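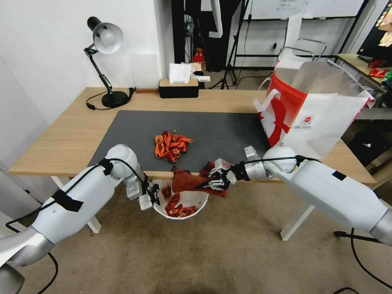

How should an inherited powder horn from the militia period be cleaned before it goes on a shelf?
Dust it with a soft dry brush, then wipe the horn with a cotton cloth barely damp with distilled water. Dry it at once. Leave engraved lines alone – dark material in the cuts is often the original pigment.

Check first that the horn is empty. Old black powder remains flammable at any age. If grains are present, stop and call the fire department's non-emergency number.

Wooden plugs shrink in dry winter air, and February is the usual month for cracks. Keep relative humidity above 40 percent and the room below 80 degrees. Do not oil the horn or glue a loose plug.

Store it on unbleached cotton, out of direct sun. Straps need separate support, as old leather tears under the weight of the horn.

Yannick Huet, 24/05/2026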